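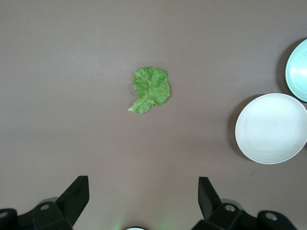 Iltby asked, before signing the order form, whether one arm would be enough for the first year and whether the second could be added in April without paying for the table twice. The answer is yes to both, provided that the steps in this section are completed before the purchase request is submitted.

Section 3. Planning and Budgeting for a Perkeo Table Station

3.1 Scope

This section applies to sites ordering their first station for food handling trials. Sites that already operate a station should go directly to 3.4.

3.2 Before requesting a quotation

1. List the items the station is expected to handle. Include the softest and the flattest item, as these determine the choice of finger tips.

2. Measure the room. Allow 43 inches of clear floor behind the table for service access.

3. Decide between a one-arm and a two-arm station. The table and power supply are the same for both. The second arm, its gripper and its wrist camera are quoted as one line.

4. Confirm who will hold the budget for replacement parts. This must be a named position at the site.

Note: Fuchs grippers are supplied with one set of finger tips. Additional sets are ordered separately and should appear in the first request. 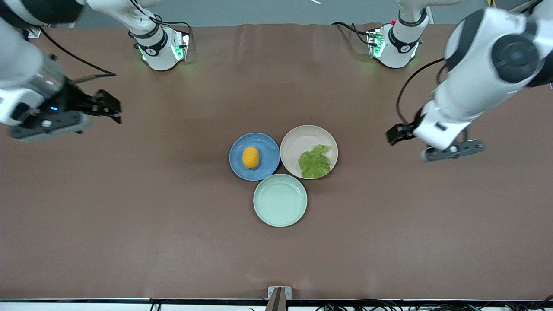
5. Enter cables, mounts and table covering under Accessories. Requests that omit these items are returned to the site, and the quotation period begins again.

6. Set aside 15 percent of the equipment price for installation and operator training.

Caution: Do not order a table smaller than the size given on the quotation for a two-arm station. The arms must be able to reach the work area without crossing the table edge nearest the operator.

3.3 Trial materials

Plates, bowls and produce are charged to the operating budget and may not be included in the equipment request. A sum of $500 is normally sufficient for the first trial period. Fresh produce should be bought in small amounts and replaced when it no longer holds its shape.

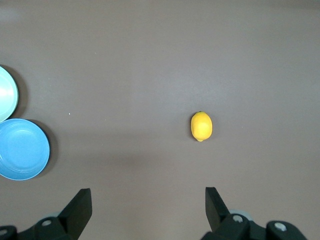 Sites that plan to use artificial produce for part of the trial should record both kinds on the same sheet, so that results can be compared at review.

3.4 Adding a second arm

1. Send the station serial number to Wemex with the request.

2. Allow 20 working days for delivery.

3. Reserve the station for two days of installation. No trials may be run during this time.

Note: Prices quoted under the previous schedule are valid for requests received by July 7, 2021. Later requests are priced under the new schedule.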